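Jovia Home Forum > Kitchen and Dining > Tables and Linens

Dark tablecloth with white plates: lovely or gloomy? And how do I keep it looking nice?

Posted by PlumCrumble, November 2018
Viewed 2951 times

Hello all! First proper post after months of reading, so be gentle.

We've finally got a dining table after two years of eating off our knees, and I am ridiculously excited about it. It's second-hand, it's a bit scratched on top, and it came with four chairs that nearly match. The scratches are why I want a cloth on it full time and not just when my mum visits.

I grew up with white tablecloths and I am not going back. Every meal was a telling-off about gravy. So I've got my heart set on something really dark. Not black exactly, more like a charcoal or a wet-slate sort of colour. All our plates are plain white and round (Diketti ones, the basic set, wedding present) and I've got it in my head that they'd look fantastic on it.

My husband thinks it'll look like a funeral. He wants oatmeal. I have nothing against oatmeal but I eat enough of it.

So, my questions, in no order:

Does a dark cloth make a small room feel smaller? Our dining bit is at the end of the kitchen, walls are a sort of off-white, one window, faces north.

Does it show every crumb? I've read that dark shows more than light, which seems mad to me, but I've also owned black trousers and a cat, so.

What do you put on it between meals? I don't want a full centrepiece, we haven't got the space and I'd only have to move it every time somebody wants to do a jigsaw. But bare dark cloth all day might be a bit much.

And washing. I've never owned a dark cloth bigger than a tea towel. Will it go patchy? Does it need ironing? I'm not ironing it, I should say, but I'd like to know if I'm meant to.

The table is 1.5 metres long, if that matters for sizes. I've seen cloths with a short drop and cloths that nearly touch the floor and have no idea which one normal people buy.

Thank you in advance, you're always so nice to each other on here!

Edited to add: it's going to be used every day, for breakfast, homework, the lot. Not a best cloth.

Hetty_in_the_Fens
1000+ posts

Oh do it, do it! I've had a dark grey one for years and I still get a little jump of pleasure when I lay the table. White plates on dark cloth is one of the cheapest ways I know to make beans on toast look like you've made an effort.

I'll take your bits one by one.

The room. Mine's north-facing as well, and no, it hasn't shrunk. What matters far more is what's on the walls and what's hanging over the table. You've got off-white walls already so you're most of the way there. If you had dark walls and a dark floor I'd think again. Do get a decent bulb over it though, a warm one, because under a cold bulb charcoal can go a bit blue and that's when you get the funeral look your husband's worried about.

Crumbs. Yes! I'm sorry! Toast crumbs show, flour shows, and icing sugar shows from the moon. What doesn't show is tea, gravy, beetroot, curry, red wine, felt tip (mostly) and whatever my grandson does with blackcurrant squash. Crumbs come off with a flick of the hand and the others don't, so I know which I'd choose. I keep a soft clothes brush hanging on the back of the kitchen door and give the cloth a quick going over after breakfast. It takes no time at all. If you've got a cat, get one of those sticky rollers as well.

The drop. For everyday use, go short. Mine hangs down 20 cm all round and that's plenty. It covers the edge, it looks finished, and it isn't in your lap while you eat. The long ones are beautiful for Christmas, but with children doing homework somebody will stand up with the corner caught in their cardigan and take the whole lot with them. Measure the top, add your drop twice (once for each end, people forget that), and do the same for the width. Then buy slightly bigger if it's cotton, as it'll come in a bit on the first wash.

Washing. Wash it on its own before you use it at all. Please don't skip that, my first one turned a set of napkins the colour of pigeons. After that, cool wash, inside out isn't really possible with a tablecloth so I fold it with the right side in and that does much the same job of stopping those pale crease lines. Go easy on the powder or better still use liquid, as powder can leave chalky streaks on anything dark. Dry it in the shade. Sun is what makes them go patchy, and it'll be worst along whichever fold was facing up on the line.

Ironing: I don't. I shake it hard, hang it straight, and put it back on the table very slightly damp (with a wipe-clean pad underneath to keep the wood safe). It drops flat on its own by teatime. If you do ever iron it, do it from the back or you'll get shiny marks, and those don't come out.

Now what to put on it, this is my favourite bit. With a plain dark cloth you need hardly anything. One bit of fruit and one plate will do it! I'm quite serious. Red is the thing. Red apples, a few tomatoes, pomegranates if you're feeling flush. I had bowls and candlesticks and a runner on mine at first and it all looked fussy, and I kept taking things off until I was left with next to nothing, and I liked it best like that.
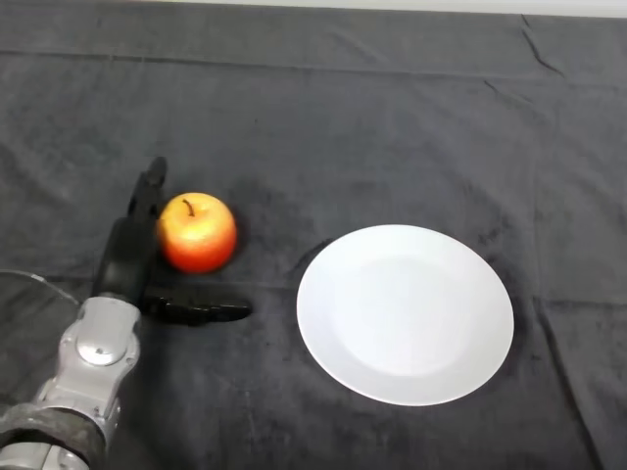
Red apple, white plate, charcoal cloth, with plenty of bare cloth between the two.

See how much the red comes up against the grey? You'd never get that on oatmeal. The plate looks whiter too. Leave a good gap between things, don't line them up in the middle like soldiers, and you've still got all the room you want for a jigsaw. And when someone's hungry they can eat the decoration.

One more thing, get a matt fabric. Anything with a sheen on it will look like a conference.

Enjoy your table!! Two years on your knees, you've earned it. Come back and show us.

toolshed_terry

got a dark one from Rutherford, it's fine. wife hoovers it

Duarte Esteves

I agree with nearly all of what Hetty says, and I'd like to put in a word for going and touching the fabric before you buy. Colours on a screen are hopeless for this. I ordered three "charcoals" in October and one was navy, one was brown, and one was perfect, and they'd looked the same in the pictures. Most shops will post you a small square if you ask. Put the square on your table with one of your own plates on top and look at it in the morning, again at night with the light on, and let your husband look too. Mine was won over at the plate stage.

On weight: a heavier cloth is much nicer to live with. It stays where you put it, it doesn't ruck up under an elbow, and the hem doesn't curl. Thin ones on a scratched table will slide about unless you've got something grippy underneath. I use a plain felt pad cut to the size of the top. It cost me next to nothing, and it makes putting a plate down so quiet! I hadn't expected to love that as much as I do. My flat has thin walls and breakfast used to sound like a band rehearsal.

The one place I'd differ is the cool wash every time. If you've had something greasy on there, butter or salad dressing, cool water won't shift it, and grease on dark cotton shows as a darker patch that you keep thinking is wet. Dab a bit of washing-up liquid on it, leave it while you have a cup of tea, then wash warm if the label allows. I've done this with mine plenty of times and the colour's held very well. Check the label first, obviously.

I'd also buy two the same if you can stretch to it, given you'll be using it every day. They fade together that way and you're never left with a bare table on wash day. Mine are from Podier, sale bin, and one has a tiny pulled thread at the corner which I've turned towards the wall.

For a table of your length look at cloths 190 or 200 long. The 200 gives you a bit of spare for shrinking.

As for fruit, yes to apples, but wipe them with a dry cloth and they come up with a lovely shine. Green ones look smart as well, and lemons are wonderful in winter when the window isn't giving you much. I change mine with whatever's cheap at the market. Last week it was a single enormous quince and the whole kitchen smelled of it.

PlumCrumble

Oh you are all brilliant, thank you! I've sent off for fabric squares in two greys and (peace offering) one oatmeal. I did a trial with my dark grey scarf, a plate and a tomato and called him in to look, and he said "oh, all right then", so I think we're nearly there.

Hetty, I'm stealing the clothes brush idea. Duarte, felt pad is on the list, I hadn't thought about the noise but our chairs alone could wake the street.

Terry, which attachment?

toolshed_terry

the little brush one

43 people found this page helpful

More in Tables and Linens
Getting candle wax out of cotton
Round table, square cloth: does it work?
Felt or foam under a tablecloth
Napkins that don't need ironing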